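Replacing a Storage Drive in a Desktop Computer

Before opening the case, copy your files to a separate device. Shut the computer down, unplug the power cord and hold the power button for five seconds. Allow at least 50 minutes for the work.

Remove the side panel and set it aside. Touch bare metal on the case before handling any part.

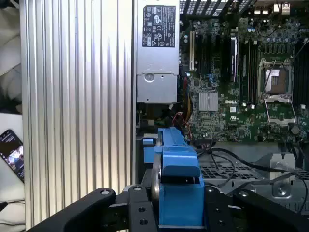 By the Skunau Help Desk — Updated in March

Many towers hold each drive in a plastic carrier. Press the release tabs, if there are any, and slide the carrier out. Detach the data and power cables by their plugs, never by the wires.

Fit the new drive into the carrier with its connectors facing the same way as before. Slide it back until it locks, then reconnect both cables.

Close the case and start the computer. If the new drive is not listed, shut down again and check both plugs. Staff may request a replacement drive on Form 117. Old drives must be returned to Room 449 for secure disposal — do not place them in office recycling.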